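Week 4: Color Temperature and Wall Finishes
Interior Design Basics, Room 307
Instructor: Isla Buchanan

Reading for this week: the chapter on paint and light in the course packet. Bring your swatch cards on Thursday.

1. Why the same paint looks different

A painted wall has no single color. What we see depends on the light that falls on it, the surfaces nearby, and how much the paint shines. A gray chosen in a store under cool tubes may look green or brown at home under a warm bulb. This effect is called metamerism when two samples match under one light and stop matching under another.

North-facing rooms get cool, even daylight for most of the day. South-facing rooms get warmer light and more of it. East and west rooms change the most, so test them in the morning and again late in the afternoon.

2. Light reflectance value (LRV)

LRV runs from 0 (absorbs all light) to 100 (reflects all light). Most manufacturers print it on the back of the card. A paint with an LRV of 58 is a middle-light tone. Dark olives and charcoals sit much lower and need more lamps to reach the same brightness.

Two things to remember:
– LRV says nothing about hue. A blue and a tan can share the same value.
– Ceilings and floors count too. A pale floor sends light back up the wall.

3. Sheen

Flat paint hides dents and patches but marks easily. Eggshell is the usual choice for living rooms. Semi-gloss goes on trim and doors. The higher the sheen, the more a wall shows its flaws, above all where light comes in from the side.

4. Dark walls

Dark walls make edges harder to read. Corners soften, and the wall seems to sit farther back or closer depending on what is in front of it. Kenneth Jardine's notes from last term suggest pairing a dark wall with a light floor and keeping art in warm colors. Put the sample board up at full height before you decide.

Dark olive as a background, in two computer renderings:

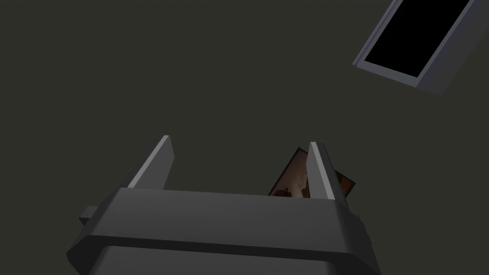
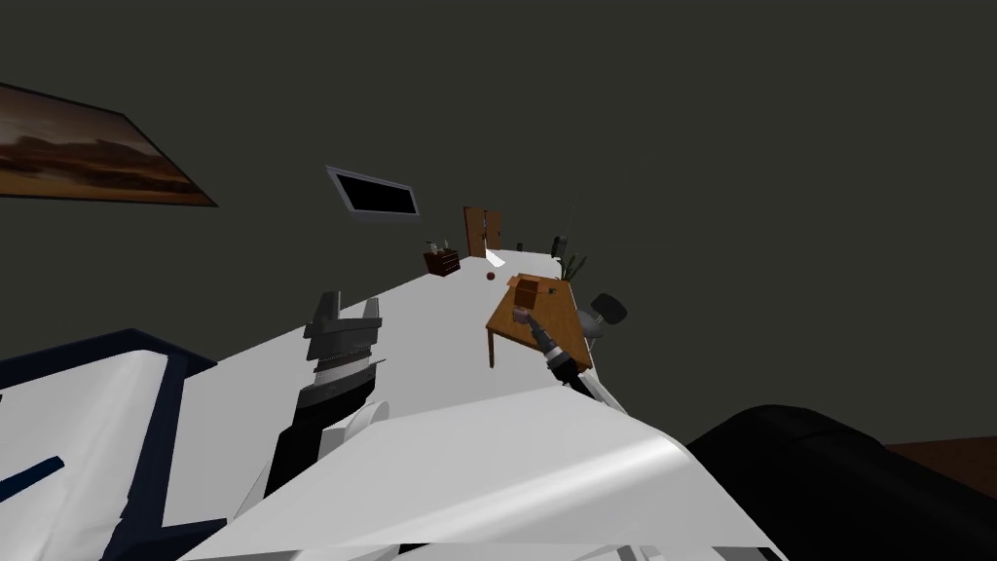
5. Testing samples

Paint two coats on a board at least two feet wide. Leave a white border so the old wall color does not affect your eye. Look at it by day, at dusk, and with the lamps on. Write down what you see each time – memory for color is poor.

Assignment

Pick one room and record a swatch in 3 kinds of light. Hand in one page with your notes. Cameron McIver has spare boards if you need one.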